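Prurgate Peace Network > Events > Stewards > Route and Rally Check

Route and Rally Check, Tidgate March Against Arms Sales

Checked by: Lesego Ngubane and Ilze Ots
Date: Monday, May 22, 2023

1. Permit
Signed copy received from the city: Yes
Comment: Covers the march and the rally. Sound has to be off by 6 p.m.

2. Assembly point, Mägi Street lot
Ground clear and level: Mostly
Comment: Pothole by the north entrance. Needs a cone and a steward.
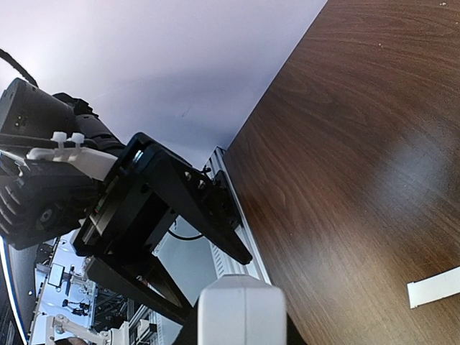
3. Route
Width enough for 800 people: Yes, except the footbridge
Comment: Keep the banners rolled up on the bridge. Wheelchair users go by Canal Road with two stewards. Austra Lepik has walked it and says it adds 11 minutes.

4. Stewards
Number needed: 30
Comment: We have nearly that many. Vests are still at the Zellia office. Annick Charpentier to collect.

5. Stage and sound
Cables covered: Not yet checked
Comment: Generator must stand behind the barrier. Ask the hire company for longer cable mats, last October's were too short.
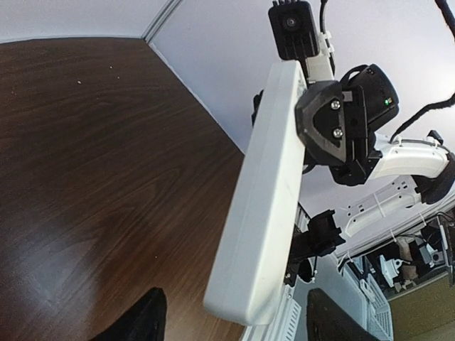

6. First aid
Post marked on map: Yes
Comment: Map shows the old spot by the fountain. Move it to the library steps and reprint.

7. Fire lane
Kept open: Yes
Comment: Food stalls must stay on the grass side. Tõnu Ramanauskas will tell the stall holders.

8. Water and toilets
Booked: Toilets yes, water no

Still open: items 2, 4, 5, 6 and 8. Send updates to Ilze.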